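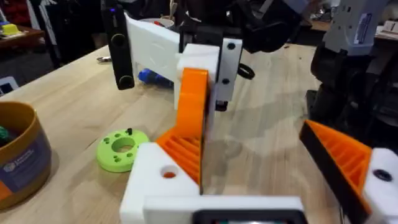
About Soswood

The Soswood Workshop School offers evening and weekend instruction in woodworking and furniture making to adults of all skill levels. The school was established by Brigitta Plattner, who continues to serve as its director and teaches the advanced course in table construction.

Courses run for nine weeks and are limited to 18 students. Beginners start with measuring, sawing and basic joints, and complete a small side table by the end of the term. Students in the second course work on larger tabletops, with particular attention to choosing boards, matching the grain and preparing the surface for an oil finish. All finishing is done by hand.

The school occupies the ground floor of the former Condex building. Its bench room, lumber storage and finishing room are open to enrolled students outside class hours by arrangement with the office. A lending library of 700 books and plan sets is kept on the same floor.

Tables made at the school are shown each December at the annual student exhibition. Admission is free.

Registration for the spring term opens in February 2026. A deposit of $200 holds a place and is applied to tuition. Applicants who wish to enter the second course directly should bring one finished piece, or clear photographs of it, to the office before registering.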